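## 4. What the booking counts can and cannot tell us

Rankings of working DJs are usually built from one of two sources: votes cast by fans, or counts of announced bookings. The second is often treated as the harder measure. We are less sure. A booking count records that a name was printed on a listing, and the step from there to influence is longer than most of the ranking literature admits.

Our own data come from the Dzene listings archive, which collects event pages from clubs, halls and small festivals. After removing duplicates we were left with 1716 bookings for 938 acts in two towns, Casamville and Nellbridge. Halim's earlier survey of the same towns used a smaller set of venues and reported that a handful of touring acts took most of the good slots. We could reproduce that result only by leaving out the bars, student rooms and community halls. Once they are put back, the pattern gets a good deal weaker.

### 4.1 Duplicate and phantom dates

Three kinds of error came up often enough to matter. The first is the double listing, where a promoter and a venue post the same night under slightly different titles. The second is the phantom date – an event announced, shared widely and then dropped without the page being taken down. The third is the shared name. Two unrelated acts in Nellbridge played under the same one-word name through the whole period, and the archive merges them into a single, very busy artist.

We corrected the double listings by hand. The phantom dates are harder, as a missing review or a missing set of photographs proves very little at the small end of the market. Halim (personal communication) argues that such dates cancel out across acts. We see no reason why they should. Acts with active managers announce early and announce often, so they have more dates to lose, and those lost dates stay on the books as if they had been played.

### 4.2 Room size

A count gives the same weight to a festival stage and to a back room. The usual fix is to multiply each booking by the capacity of the venue. This sounds sensible until one looks at where the capacity figures come from. In our set, 19 venues gave no figure at all, and several of the rest gave 300, which happens to be the point at which a different class of event permit begins in Casamville. We doubt that so many rooms hold exactly that number of people.

Capacity also says nothing about how a room is dressed or divided on the night. A hall with half its floor curtained off has the same listed size as a full one. Stage dressing ranged from rented lighting towers to the kind of plain cloth and foam lettering shown in Figure 3, and neither end of that range leaves any trace in a booking record.

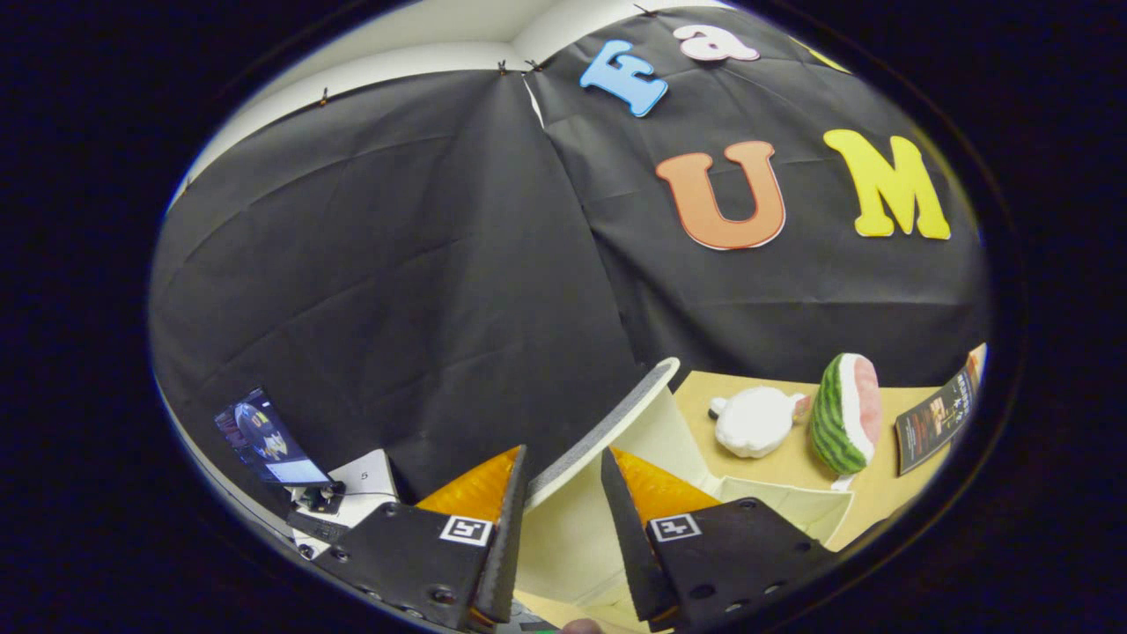 **Figure 3.** Black fabric backdrop clipped along the top of a white wall, with large foam letters in several colors on the right panel.

### 4.3 Does a busy calendar mean influence?

Suppose the counts were clean. It would still be unclear what they measure. The common claim is that acts with more bookings shape what other acts play. To test it we compared the booking counts with set lists from the Tellmont collection, looking for tracks that moved from a heavily booked act to a lightly booked one within a single season.

The link was weak in Nellbridge and absent in Casamville. Where tracks did move, they moved in both directions, and resident DJs with one regular night were copied at least as often as visitors with crowded calendars. It may be that residents are simply easier to copy, given that the same people hear them week after week. It may also be that both groups were buying from the same record pools, in which case nobody was copying anybody. Our data cannot separate the two readings.

One apparent exception deserves a word. In November the most heavily booked visiting act played both towns, and four of its tracks turned up in local sets soon afterward. Earlier write-ups have treated this as a clear case of influence. But two of the four had already appeared in a resident's set before the visit – a detail the write-ups leave out – and the other two were on general release by then.

We therefore report booking counts in the next section as a measure of demand from promoters, and make no claim about listeners or about other performers. Readers who want a table of the most influential names will not find one in this paper.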